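# Two grippers and a wad of crumpled paper

July has disappeared into the robotics club and I'm not even sorry. 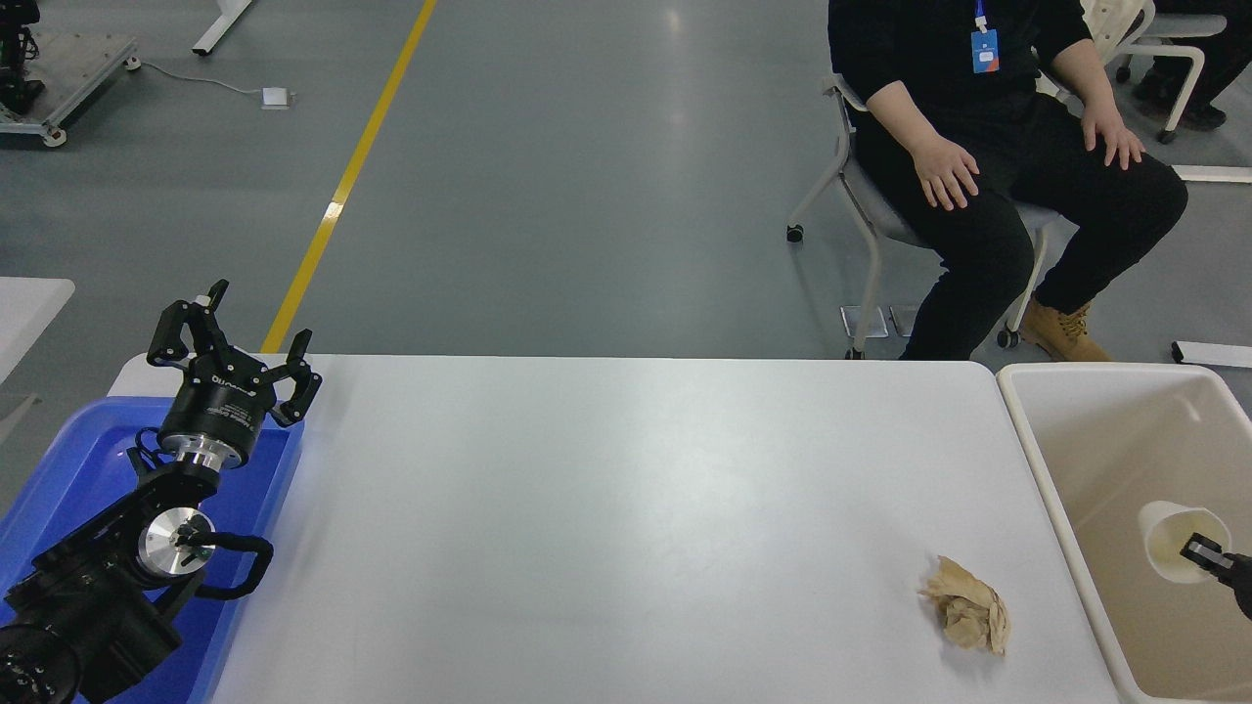 So, where was I? Last time I wrote, we'd just picked our task for the Dolbridge student challenge: clear a table with two arms, sort the junk from the dishes, and do it without a person stepping in. Sounds easy! I could do it half asleep. Our left arm, which Fermín named Hillus (the right one is Pereyra), would like everyone to know it is very hard.

Paper is the worst. A cup is a cup, and once you've got a decent grasp on the rim you can use it again and again. A wad of brown paper is a different shape every single run, and it squashes when the fingers close, so the force readings barely move and our code decides it's holding nothing. Oriana spent two evenings on this and finally changed the check to look at how far the fingers had closed instead of how hard they were pushing. One line! Well, one line plus 63 lines of logging we keep meaning to delete.

We're up to 400 practice runs now. Dennis wants 766 before the challenge because that's what last year's team had, and he's competitive like that. I'd rather have fewer and look at them properly, but I'll admit I love the long sessions – you sit in a folding chair, somebody calls "reset," somebody else re-crumples the paper, and in between you talk about everything under the sun.

Still on my list:

- the handoff (Hillus lets go too early)
- slower approach when a cup is already in the bin
- a better way to run the cables, please, Panya, I'm begging

Ms. Escobar – Oriana's mom, also our advisor, yes it's confusing – says we can have the room until 9 most nights next week. I'm bringing the good chips. If you're at school and want to come try the controls, come! You don't need to know any code, I sure didn't when I started.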